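Whiteley open day, June 28, 2024

695 views - 16 comments - 13 shares

I'd been meaning to get to one of the Whiteley open days since February, when a flyer for it came through with my Vistel order and then lived on my fridge under a magnet. So when the summer date came up I took the afternoon off and drove over. Parking was easy, the sign-in desk had free lemonade, and I got a sticker with my name spelled wrong. Good start!

They let us in by the side door, and for the first stretch you're just wandering through furniture. Sofas, lamps, a whole row of Kurar dining chairs I sat in one after another (the second one was the best, and I went back to it later). Then you get to the storage rooms, and that's where I lost most of my afternoon. I am a shelf person. I own too many books and too many things that aren't quite books, and I'll happily watch somebody else put theirs in order.
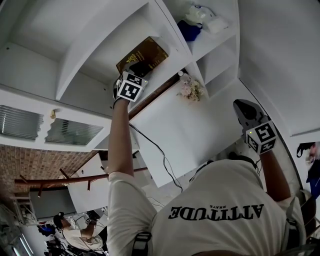 A book with a gold emblem on one of the glossy white shelves.

I really liked that white unit. The cubbies come in different sizes, so you aren't stuck with a grid of identical squares where nothing tall fits - my complaint with the one I have at home. There was a little bunch of pale pink artificial flowers near the middle with a small white bottle next to it, and normally I'm snooty about fake flowers, but the pink against all that white was pretty. The dark brown book looked great in there too, leaning against the back of its compartment. It made me want to go home and pull out all my old hardcovers.

My one worry is fingerprints. Glossy white is a lot to keep up with, and I have a nephew who eats peanut butter with his hands. I asked at the desk and was told a damp cloth does it, so we'll see. I do like a small brass knob on white furniture, and I'm now thinking of swapping out the ones on my hall cabinet.

Past the storage rooms there was a Bollident table with samples of their cabinet hinges, which was more fun than it sounds (soft-close, very satisfying, I opened and shut the same door until a line formed behind me). I spent 50 dollars in the seconds corner on two baskets and a lamp shade - no regrets, although the shade is too big for the lamp.

Go early if you can. The lemonade had run out by the time I left.

Share this post - 13
Comments (16)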